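Memory and Learning Study Circle: Frequently Asked Questions

Who is the circle for?
Anyone taking an intro psychology course, or anyone who just likes the subject! We have nursing students, a couple of retired teachers and plenty of people who picked up a used textbook and got hooked.

What do you cover?
This season it's memory: encoding, storage, retrieval, forgetting, and why you can sing a jingle from second grade but can't find your keys. Conditioning comes back in January with Nabila Pasaribu leading, and her session on extinction and spontaneous recovery is a treat.

How long is the season?
Eleven meetings, two hours each, in the upstairs room at the Ritthorpe library. There's a short break in the middle, and people usually talk right through it.

Do I need to buy a book?
No. Sutrisno Tarigan writes a reading packet for every meeting and it's posted on Sirkeo a week ahead. Print it if you like to scribble in the margins. I do.

I mix up proactive and retroactive interference. Help?
Everybody does at first! Look at which material is getting in the way. If old learning blocks the new, it's proactive (you keep typing last year's password). If new learning blocks the old, it's retroactive (now you can't remember last year's password at all). We spend almost eight pages on this in packet 2, with lots of practice.

Is rereading my notes enough?
It feels great, but testing yourself works much better for most people. Close the packet, write down what you remember, then check. Spread it over several days - a little each evening beats one long Saturday.

What is procedural memory?
Memory for how to do things, like riding a bike, tying a shoe or folding laundry. You can be very good at it and still have a hard time putting the steps into words, and that makes for a really fun discussion night. 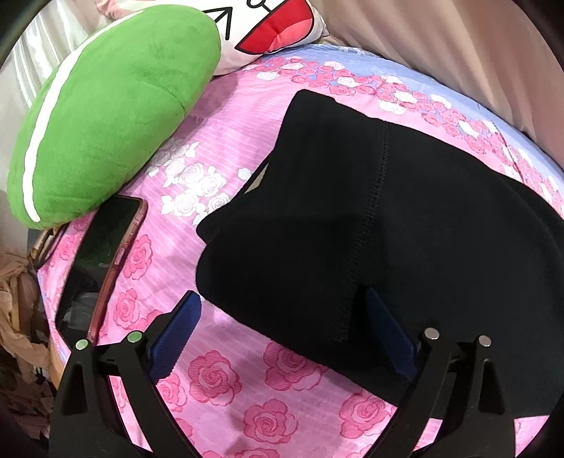

Folded black fabric on a rose-print sheet.

Can I join partway through?
Yes, please do. Read the packet for that week and come along.

How do I sign up?
Use the form on our Sirkeo page by Sun 29 September. If it's full, add your name to the waiting list - spots do open up.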